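How to bring a picking arm into a packing room without losing the people in it

Posted by Bilal Tarawneh, 03/03/2021

Filed under: Packing floor, Automation, Things we did the hard way

I run the packing room at Tudberg. We sell kitchen and garden bits by post: handles, spouts, stoppers, funnels, pegs, all the small awkward shapes that fall down the back of your cooker. In December the board decided that an arm would do some of the picking, and that I would be in charge of making everybody happy about it. I was given a budget for the first part.

What follows is the method we ended up with at our Skoldale site. It assumes that the machine has been bought, that you had little say in which one, and that your staff heard about it from the delivery driver. If you are further back than that, lucky you, and you can skip step 1.

What you will need

A room with people already working in it. One cell, with a fence or whatever your safety assessor accepts. A simulator licence, and a computer that can run it without sounding like a hairdryer. A paper notebook. A kettle near enough to the cell that people will stand there and look.

Step 1. Say the awkward thing first

Get everyone together before the crates are opened and tell them who keeps their job, on what hours and at what rate. If you don't know, go and find out, and hold the meeting after that. I held ours before I knew. I talked for a good while about opportunities, and then a man at the back asked whether opportunities came with a pension. We had to have the whole meeting again.

When you do have the answers, put them in writing and pin them up. Ours said no redundancies in the packing room, no cut in hourly rate, and night cover to be shared out by rota. It also said what would change: fewer hours at the picking bench, more at checking and exceptions. People read the second list far more closely than the first, and they were right to.

Step 2. Write down what the job is

You have a job description for picking. Put it back in the drawer. Ours says "select item and place in tray", and on that basis a reasonably bright heron could do it.

Sit by the bench for a full shift and note what hands do. Ours turned long pieces round so the narrow end went in first. They gave certain lids a quarter twist. They put aside anything that felt wrong, and when I asked what wrong felt like, I got a look. Write that down as well. "Feels wrong" will turn into a whole station later on, and you'll want it costed.

Our catalogue runs to 2,530 lines. Don't attempt the lot. Sort by how often an item is picked and start at the top, leaving out anything floppy, wet, sharp or loved by the managing director.

Step 3. Pick your first shapes with the pickers

The supplier will suggest a nice cube. Cubes are lovely, and we don't sell any.

Ask the people at the bench for one easy shape, one middling and one that makes them swear. For us the swearing shape was anything long and tapered. It rolls, and it offers you a fat end and a thin end and no good advice about either. Grip it in the wrong place and you have a pendulum. Two of our pickers argued for an entire tea break about where they hold theirs, having sat side by side for years and never compared notes. I wrote it all down, and it was the most useful page in the notebook.

Step 4. Practise on the screen before you practise on the stock

The integrator, a small outfit called Cronin, will want to do the simulated trials at their own office and send you a report with a green tick on it. Ask them to do it in your canteen. It costs a day's travel and you'll get your money back in the first hour, when somebody with jam on their fingers points at the monitor and says it'll never hold like that.

Set up a viewpoint that looks at the fingers and the part together. The wide view of the whole arm is handsome and tells you nothing about grip. With a tapered part, stop the run when the narrow end is between the fingers and talk about it there, for as long as people want to talk.

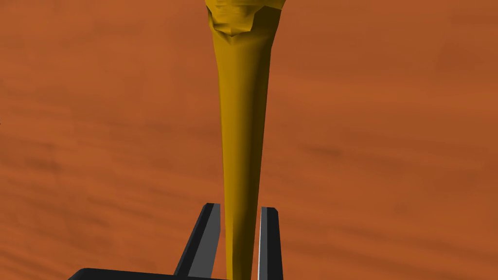
Emmanuel Obura wanted it minuted that his hands had been doing this job for nothing extra all these years and now a cartoon of it had its own budget line. He also wanted to know who would get the blame when it dropped one: the arm, the man who programmed it, or whoever happened to be standing nearest at the time.

I minuted both. The first I passed upwards, where it is resting. The second became step 5, so I am grateful to him, and I have told him so, and he has asked for that in writing too.

A few practical notes on screen trials before we move on. Simulated parts are tidier than yours. They have no moulding flash, no grease and no price sticker put on crooked by the last temp, and the table under them is never sticky. Treat a good result as permission to try the real thing and nothing stronger. Keep the sessions short as well. After half an hour of watching a virtual gripper, the room divides into those who have become experts and those who have become hungry.

Let people choose grip points themselves. Cronin's software allows you to click on a part and say "here". Our pickers were clicking before lunch. Their choices weren't always the ones the planner would have made, and we logged each disagreement and tried both on the bench later. I shan't say who won more often, because the planner isn't here to defend itself.

Step 5. Decide whose fault it is, in advance

This sounds gloomy. Do it anyway. Ours fits on one side of paper and says:

A dropped or damaged item in the cell is logged against the cell. It does not go on anyone's personal figures.

Anyone may stop the arm for any reason. They write the time and a few words in the book. Nobody is asked to justify it on the spot.

The minder on shift is responsible for keeping the infeed clear and calling for help. The minder is not responsible for how the arm was programmed.

If the same fault is written down 3 times, the cell is stopped until Cronin have replied. A reply is an answer from a person. An automatic email with a ticket number does not count.

That last sentence was added after experience.

Step 6. Run it beside people before you run it instead of them

For the first stretch we kept the manual bench fully staffed and gave the arm its own trays. The target was 500 picks a shift, which any of our regulars would consider a gentle morning. Set the figure low and leave it alone. If the arm misses it, you'll learn why. If it beats it, resist the urge to ring anybody.

Expect some odd behaviour from the humans. Ours slowed down to watch, then sped up to race it, then went back to normal and began complaining about the noise. I took the complaining as a sign of full acceptance. Do sort the noise out, though. We moved the compressor and hung a curtain, and the grumbling moved on to the curtain.

Keep the racing short. It's funny for a morning, and then someone's shoulder hurts.

Step 7. Redraw the jobs properly

This is the part most plans leave until the end and then leave out. Picking at a bench was dull, but it came with a chair, a neighbour and a radio. Minding a cell comes with a stool, a fence and a beep. If you simply move a person from one to the other and call it upskilling, they'll be bored and lonely on the same money.

We now rotate every 2 hours between the cell, the exceptions bench and packing. The exceptions bench gets whatever the arm refuses, which means it gets all the interesting rubbish, and it has become the popular seat. It was graded as basic picking to start with. After a frank exchange of views it was regraded. If your arm takes the easy items, the work left for people has become harder, and the pay ought to have noticed.

Training matters here too. Everyone on the rota can restart the cell, clear a jam and change a grip point. Cronin suggested we train a single "champion". Champions go on holiday.

Step 8. Move the radio

I'm serious. Ours had stayed at the old bench, where there was hardly anybody left to hear it, and people at the cell were working to the beep alone. It took me far too long to spot.

Common problems

The arm picks well in the morning and badly after lunch. Check the light first. We had sun coming through the roof panels and landing in the infeed tray, and a blind fixed it.

Staff stop the arm a great deal in the first weeks. Good. Read the book. Most of our early stops were fair, and the rest were people checking that the button worked, as would I.

Head office wants to copy the cell to another site at once. Ours wanted one at Prestimside, where they pack mostly textiles. See step 2 regarding floppy. I sent them the notebook and an invitation to spend a shift at the bench. The date is still being arranged.

Visitors ask whether the robot has a name. It has several. Give them the one that can be said in front of visitors.

If you're doing something similar and have found a decent way to handle spouts, please write in. We are still doing those by hand.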